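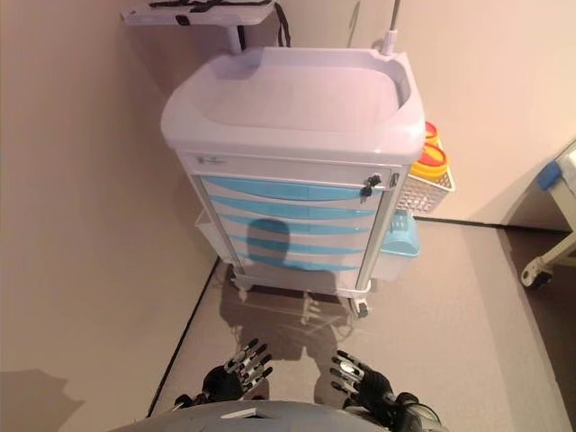 3. Setting Up the Treatment Cart

By now the cart is out of its box, the casters are on and the side pieces are hung. Nice work! The heavy part is over, and what follows is the fun part, where a bare cart turns into something your whole ward will reach for every day. Take your time with it. A cart that is laid out well in the first hour stays tidy for years.

This section applies to the Okus cart with five light blue drawers. If you have the narrow Okus with three drawers, go to Section 4.

3.1 Before you load anything

1. Roll the cart to a flat floor with good light and set the caster brakes. Leave enough room in front to pull each drawer all the way out.

2. Check the side fittings. As you face the drawers, the wire basket goes on the right, with the light blue bin lower down on the same side. The white side bin goes low on the left. If you would like them the other way around, see 3.5 before you fill them.

3. Find the key. It ships in the lock, near the right end of the white strip over the drawers. The spare is taped inside the bottom drawer, so peel it off now and put it wherever your unit keeps its spares.

4. Wipe the top, the drawer fronts and the raised rim with a soft cloth and mild soap. Let everything dry.

CAUTION: Do not use scouring pads or acetone on the blue drawer fronts. They will turn cloudy and cannot be polished back.

3.2 Loading the drawers

Load from the bottom up! It feels backward, but the weight goes in low and the cart stays steady while you work.

1. Drawer 5 (bottom): IV fluids and other heavy items. Lay bags flat, labels up.

2. Drawer 4: tubing, extension sets and spare drapes.

3. Drawer 3: dressings, gauze and tape. This one fills up fast, and the long dividers from the Kvam divider pack (sold separately) are a wonderful help here.

4. Drawer 2: syringes and needles, small sizes to the left.

5. Drawer 1 (top): gloves, swabs, tourniquets, pens. Anything you grab without looking.

6. Open and close each drawer 3 times. You should feel a soft stop at the end of the travel. If a drawer rubs, something is standing too tall at the back.

NOTE: Open one drawer at a time. With two or more loaded drawers pulled out together, the cart can tip forward.

7. Turn the key clockwise and try every drawer. The one lock holds all five.

3.3 The basket and the sharps containers

The wire basket is our favorite piece of the whole cart. Your sharps container sits right beside your working hand, and you never have to bend down for it. The basket takes 2 yellow containers, one behind the other.

1. Snap the lid onto each container until it clicks on all sides.

2. Set the first container in the basket with its opening toward the front. Put the second behind it.

3. Press down gently. The container should rest on the wire floor without rocking.

4. Write the start date on the label in the form your unit uses.

CAUTION: Change a container when it reaches the fill line. Never push the contents down, and never reach inside.

3.4 Adjusting the IV pole

The pole stands at the back right corner of the top, well clear of the work surface.

1. Loosen the collar a half turn.

2. Hold the upper section with one hand and raise it to the height you want.

3. Tighten the collar and give the pole a light tug to check it.

CAUTION: Do not steer or pull the cart by the pole. Lower it before you go through a doorway.

3.5 Swapping sides

Left-handed staff, this one is for you. The basket and bins can trade places in a few minutes with the hex wrench from the parts bag. Empty everything first, loosen the bracket screws, slide the brackets free and hang them on the other side. The pole stays where it is. Gøran Backlund in our Kalevholm workshop wrote up the full method with drawings, and you can order it free of charge as Heser leaflet 1166.

3.6 Weekly check

- Casters roll and brake freely
- Bracket screws tight
- Key turns without force
- Top and rim clean, nothing left in the corners

Section revised Dec 31, 2021. Continue to Section 4, Narrow Cart, or skip to Section 5, Spare Parts.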